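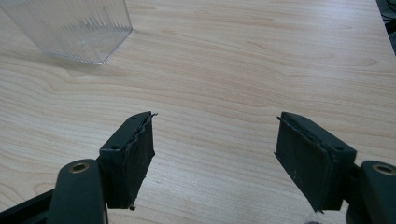 Search reviews and how-tos... Go

Hiltunby hand-held gripper kit, a long review after a spring of using it

by Urmas Sakalauskas

I promised several of you a proper write-up of the Hiltunby back when the box came, and then May happened, and the garden, and a great deal of picking things up and putting them down again. So I've had four months with it instead of the two weeks I planned on, and I think the review is better for it, even if it's also a good bit longer (you know me by now, get yourself a coffee).

For anyone who wandered in from the woodworking pages: the Hiltunby is a two-fingered gripper you hold in your own hand. You squeeze, the fingers close, and a camera mounted on it records what you did so a robot arm can be trained on it later. It's made by Clestside, who sell it as a kit. My arm lives in the workshop and does very little so far, but I have hopes for it, and the hopes all depend on having enough decent recordings of ordinary household chores. That's where this tool comes in.

What you get and putting it together

The kit comes in a flat carton with the printed parts bagged by sub-assembly, which I loved. Body, handle, linkage arms, finger blocks, pads, a bag of screws, a bag of bushings, and a camera mount. Mine is the dark green. They sell it in a gray too and I went back and forth on that for longer than I'd like to admit, but the green is a handsome color and I've never regretted it, especially against a pale table where I can see at a glance where my fingertips are.

The manual runs to 17 pages and most of them are good. The drawings are big and the screws are shown at their real size, so you can lay one on the paper and know you've got the right one. The weak spot is the page on the linkages. It shows both arms from the same side, and since the left and right are mirror images, it is very easy to press a bushing in from the wrong face. I did it. I got it back out with a dowel and some patience, and no harm done, but please read that page twice before you press anything. I wrote to Clestside and got a friendly reply within a day saying the drawing would be redone.

Speaking of the bushings, they're my favorite thing on the whole tool. A cheaper kit would have run a screw straight through plastic and called it a joint, and you'd have a sloppy, rattly gripper by the second weekend. These have proper brass-colored rings at the pivots, and after all this time mine still swings open and shut as smoothly as it did on the first night. I put one tiny drop of light oil on each when I built it and haven't touched them since.

Build time was one long evening with a break for supper. You need a small hex driver and something to press the bushings with. I used the bench vise with a scrap of pine on each jaw.

In the hand

It's comfortable! I have big hands and bad thumbs, and I was ready to complain. The handle is fat enough that you aren't pinching at it, and the squeeze is light at the start and firms up as the fingers close, so you get a good feel for how hard you're holding something. My niece has much smaller hands and found the reach a little long, though she managed fine once she shifted her grip down. A shorter trigger piece as an option would be a kindness.

The fingers open wide, wider than I thought I'd need, and that has been the difference between enjoying a session and swearing through it. A lot of what I record is plain kitchen table work: moving clear plastic tubs around, dropping things into them, taking the things out, setting the tub back where it was. With a narrow gripper you spend half your time lining up. With this one you come down over the thing, give it room on both sides, and close. I have watched my own recordings back and the approach looks relaxed, the way a person would reach, and I believe that matters to what the arm learns from it, though I'll leave the arguing on that to people with more education.

The fingertips are square, blocky things with a flat pad on the inner face. Square tips are good on boxes, tubs, books, sponges, and folded cloth. They're so-so on round things. A jam jar is fine if you take it dead center, but catch it off to one side and it'll roll out of your grip and make you feel foolish. For flat things lying on a table, a coin or a playing card, forget it. You can slide a card to the edge and get it from there, and I've recorded a good many of those slides, but the tips are too thick to get under anything.

The pads, which I have to talk about

Now we come to the one real gripe. The grip of those pads is lovely, soft and a little tacky, and they'll hold slick plastic that bare printed fingers would never hang on to. But they wear. Mine began to lift along the top edge, and once an edge lifts it catches on everything you set down and gets ragged in a hurry. The outer edges went the same way after that. I've got a fringe on both of them now like the cuffs of an old pair of jeans.

Does it spoil the grip? So far I'd say no. The middle of the pad does nearly all the work and the middle is holding up. What bothers me more is the look of it on the recordings, where I'd like the fingertips to be the same in the last session as they were in the first. If you're picky about that sort of thing (and some of you are pickier than I am, bless you), plan on changing pads early and often, and always both at once.

Clestside sells a finger set with fresh pads already on it for $49. That seems steep to me when all I want is the soft part. Chávez Supply over in Trulalstead will cut you pad material to size if you bring in an old one to trace, and it costs next to nothing, but you'll have to do your own gluing. Clean the old glue off completely, right down to the plastic, and round the corners of the new pad with scissors before it goes on. I tried rounded corners on a test block and they've resisted peeling far better than the square ones. I wish the factory would do the same.

While I'm in a complaining mood, look over the screws near the fingertips now and then. One of mine has its end poking out a little below the block, and though it hasn't scratched anything yet, I do think about it whenever I'm working low over a nice table. A slightly shorter screw would cure it, and I've got a few set aside for the next pad change.

Recording days

A few habits I've settled into, for what they're worth. I clear a good stretch of table before I start, because stray clutter has a way of getting knocked about by the linkage arms, which stick out to the sides farther than you expect. They're easy to forget when your eyes are on the fingertips. I drop cables over the back of the table and keep them there. And I mind the light. A shiny finish under a window will throw a glare, and I used to fuss about that terribly, but now I just record some in the morning and some in the late afternoon and call it variety.

Clear containers deserve a word of their own. If you're training with them, you'll want lots of recordings, more than you'd think. They're hard for a camera to make out on a pale wood table with the grain showing right through the sides. The ribbed kind are a bit kinder than the smooth kind, both for seeing and for holding, since the pads get some texture to bite on.

My wrist gets tired before my patience does. The tool isn't heavy, but the weight sits out front, and after a long run of repeats I feel it. I take a break and switch to left-handed for a while, which the Hiltunby allows without changing anything.

Who ought to buy it

If you've already got an arm, or you're saving for one, and you'd like to start gathering recordings at your own table, I'd happily steer you here. It goes together without tears, it moves beautifully, and the people who make it answer their mail. If you mostly want to handle small or flat things, wait and see if Clestside brings out a slimmer fingertip. I've asked them twice and got a cheerful "we're thinking about it" both times.

I'm giving it four stars out of five. The missing star is the pads, all of it. Stick better pads on there with rounded corners, sell them separately for a fair price, and I'll come back and change the rating myself.

I'm doing the pad swap at the bench next weekend and will post the tracing pattern for anybody who wants to take it along to Chávez. Leave a comment if you need it in a different size, and tell me what you've been gluing yours with, since I'm down to the last of my tube and open to suggestions.

Last updated 07/01/2025

We use cookies to remember your settings on this site. Accept Manage choices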